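Comparing Two Grippers on Soft Fruit
Final report, Robotics Lab Course, November

Why strawberries?

Our team wanted a task that sounds easy and isn't. Picking a strawberry out of a dish fits perfectly: the fruit is soft, slippery, never the same shape twice, and it shows every mistake as a bruise. We compared 2 grippers, the stock parallel gripper from Brevix and a soft three-finger one called Mula that we cast ourselves in silicone (our first two castings tore, the third one held up great!).

Setup

Both grippers went on the same arm and ran from the same controller, so the only things we swapped were the fingers and the closing force. The head camera found the fruit by color, and the planner picked a grasp from above. Each gripper got 20 tries, and we let the arm go back to its home pose before every new one. We used a square dish with raised sides on purpose – the rim gets in the way of wide fingers, and we wanted to see how much.

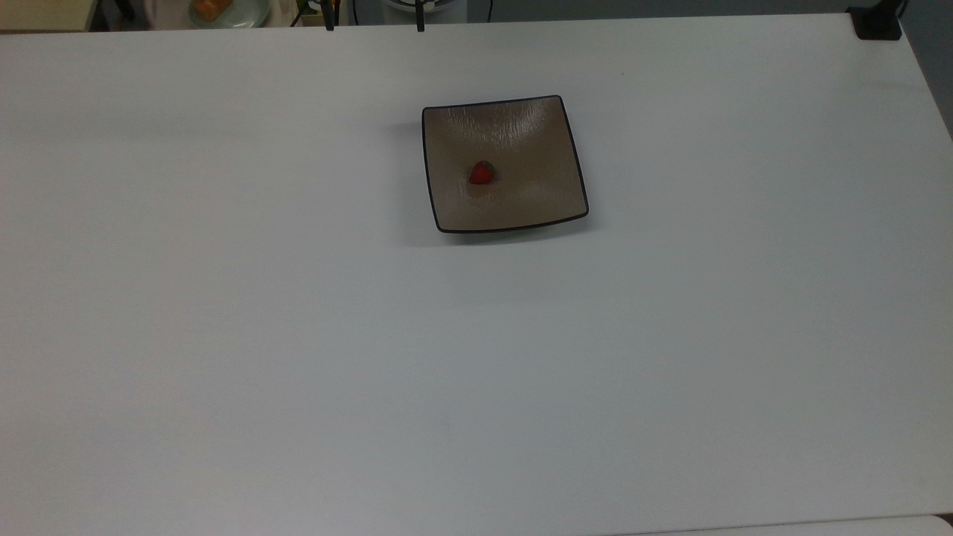
Figure 1. Head camera view of the table, with one strawberry in the dish.

Results

The Brevix gripper lifted the fruit 12 times out of 20. Of the 8 misses, most came from a finger touching the rim and stopping early. Mula managed 17, and we were cheering by the end of that run. It bends a little when it meets the dish and slides down the inside wall, which we hadn't planned for at all. Its weak spot is speed, as the fingers need a moment to fill with air.

Color detection worked well, though shiny spots on the berries sometimes pulled the grasp point off center.

Next steps

We'd love to try smaller fruit and a deeper bowl, and to log finger pressure at 1000 Hz so we can catch the first moment of contact.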